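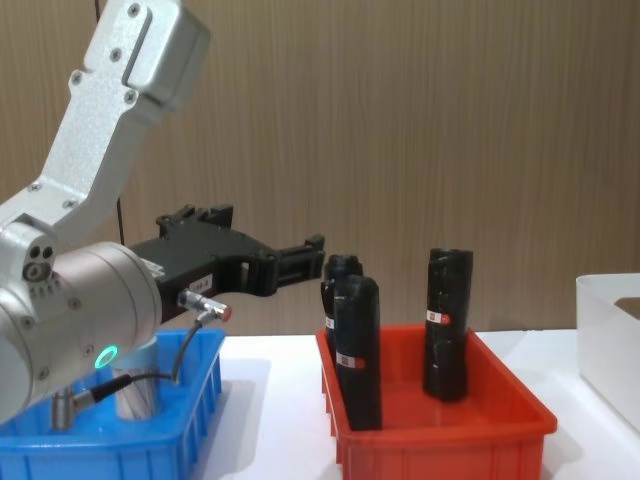

Finished the cushion covers for the back bedroom on Tuesday. Three of them, all in the Lendden linen, washed first at 30.

The piping took longest. I cut it on the bias and joined the strips before sewing, 358 cm in total, and still had to unpick one corner.

Zips are from Stetsiuk. Bit stiff, but they sit flat. I put them in the bottom seam, 8 cm shorter than the side of the cushion.

Dennis Nyamweya asked what I did for the stripes. Match them at the centre front and let the back go where it likes. You don't see it on a bed.

Used up the last of the mustard thread on the second cover, so the third is done in ochre.

Curtains next, probably June. I have around half the fabric and need to find more of the same dye lot.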